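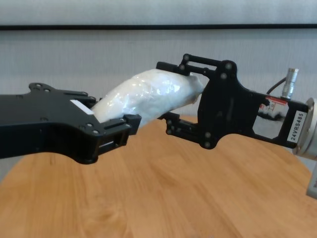 I finally have a round table! Isauro Lozano was clearing out his place in Fivham, and I'd wanted one since November, so I got there before he could change his mind. I have been walking past it just to look at the wood.

First job at the new table is the packing for Lanar. I'm wrapping all the soft things one by one this year (goodbye, one giant bag) and I am having so much fun with it.

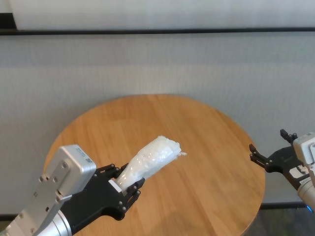 White bundle, honey-colored wood.

My packing rules come from Pirmin Sutter, who once got 2 weeks of clothes into a day pack.
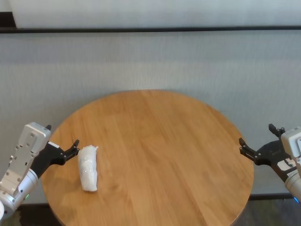
Small bundles are the way to go - they fill the odd corners of a suitcase that a folded sweater never will. I don't fuss about getting them flat or square. The white one stands up by itself on the table, a bit curved, with a twisted top, and I think it looks great like that. 3 more to wrap tonight and then the shoes, which I'm dreading.
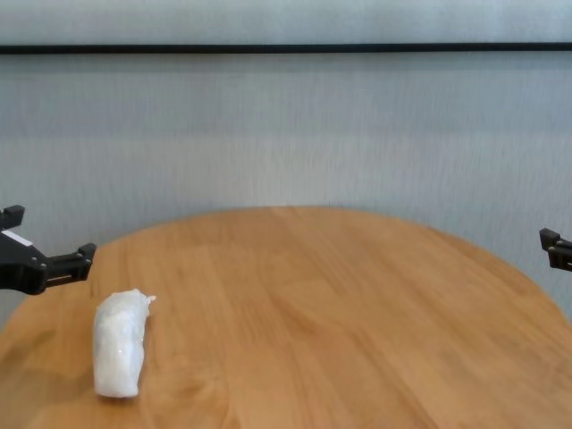 Filed under: Home, Packing

2021-05-31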